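Can a robot put the shopping away yet?

The kettle is the first thing I look at when I visit a robotics workshop, because whether a machine can make a cup of tea tells you more than the brochure does. At Hedier, in a converted dairy on the edge of town, the kettle has a strip of yellow tape round the handle and a note asking people to leave it alone until the evening. The robot is learning it. Everyone else drinks squash.

I had come in September to find out how close we are to handing over the jobs most of us do without thinking: clearing the table, sorting the recycling, finding the lid that belongs to the box. I have wanted a machine like this since I was eight, when I was told that my generation would never have to dry a fork. I am still drying forks. But I came home from three workshops and one bottling shed more cheerful about it than I have been in years, and I'd like to explain why.

Start with the folding, as that's the job people always ask about. At Cakico they have been teaching a pair of arms to deal with tea towels, and it is lovely to watch. The arms pinch a corner, lift, let the cloth hang, pinch another corner and lay it down. A tea towel took almost 2 minutes on the morning I was there. I can do one while talking on the phone and looking for my glasses. Still, when the cloth slipped off the table halfway through, the left arm went down after it, felt about for the hem and started again. Not long ago a dropped towel would have meant a red light and somebody walking over with a sigh.

Picking things up again after a mistake may sound like a small matter. Ask anyone who works with these machines, though, and it's the first thing they want to show you. One engineer at Cakico dropped the same towel over and over for me, delighted every time, like a parent at the bottom of a slide.

Shop floors are further along, and it's easy to see the reason. A shop floor can be arranged to suit the machine. At Căpraru, who bottle cordials and fruit vinegars, a single arm lifts full bottles off a belt and stands them in crates from seven in the morning until the last lorry goes. The bottles are all one height. The crates arrive the same way up. The light never changes, as the windows were painted over long ago. The arm has been there 11 months and the people who work beside it talk about it the way you'd talk about a decent forklift. They like it, they don't think about it much, and they get cross when it's being serviced.

Then somebody brings out the Christmas bottle, which is squat and has a ribbon round its neck, and the arm is switched off for the rest of the week. Ribbons are awful, apparently. The packing goes back to being done by hand, with the radio up.

A home is Christmas bottles all the way through. Think about what's on your kitchen table at this moment. In mine there's a bicycle pump, two letters, half a loaf in its bag, a jar of nails and a school jumper. No two of those want to be held the same way, and the bread would be ruined by the grip that suits the pump. Some of it is rubbish and some of it matters, and the only person who knows which is out at football practice.

I put this to the team at Clastar, who build arms for exactly that kind of mess, and they lit up. Their view is that tidy test benches held everyone back for ages. If you train a machine on wooden blocks you get a machine that's brilliant with wooden blocks. So they have been collecting clutter. There are shelves of it by the door, brought in from people's cupboards and cars, and the rule is that anything may be added so long as it isn't sharp or alive.
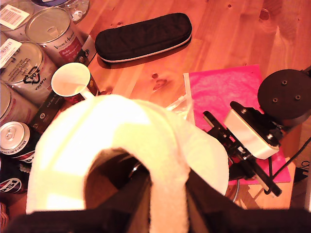

Clutter of this sort is where I think the real progress is going to come from, and I could happily have stayed with it all afternoon. Each job looks easy until you try to write down how you'd do it. A tin wants a firm squeeze round the middle. A drink can on its side may roll as soon as you touch it, and a crumpled clear plastic bag is hard even for a camera to make out, never mind for a padded finger to get hold of. The white mug has to be lifted without knocking the tins next to it, and the soft black glasses case lies so flat on the wood that there's not much to get under. Then comes the pink sheet with a piece of equipment resting partly on top, so that anyone wanting the paper must first decide what to do about the metal. You and I would sort that out in a second with the other hand. For a machine it is a small plan, with an order to it, and the order has to be worked out fresh every time the table changes.

So, can they do it? Sometimes! Clastar reckon that out of 200 objects on their shelves there is a good core the arm will pick up and put in the right box whenever it's asked, a larger group it manages on a good day, and a stubborn lot at the end that includes wet sponges, loose string and anything with a handle that flops. Speed is the other trouble. Clearing a table takes the arm longer than it took me to eat lunch beside it, and I'm a slow eater who had soup.

There's the matter of price too, and here I'd ask for patience. None of the firms I visited would sell me a machine for my kitchen and I was glad they said so plainly. Căpraru's arm earns its keep by doing one thing all day. A household robot would have to do forty things badly paid, in poor light, with a dog about. The people at Hedier think care homes and hotel kitchens will come first, where there's a lot of the same work and somebody on hand when it goes wrong. That seems right to me. I'd expect to see a machine scraping plates in a canteen well before one pairs my socks.

Back at the dairy I stayed on until the tape came off the kettle. The arm had managed to lift it, carry it to the tap and hold it under the water. It had filled it through the spout, slowly, with a good deal going down the sink, and everyone had stood round in their coats to watch. Pouring is next on the list. After that they want to try it with milk.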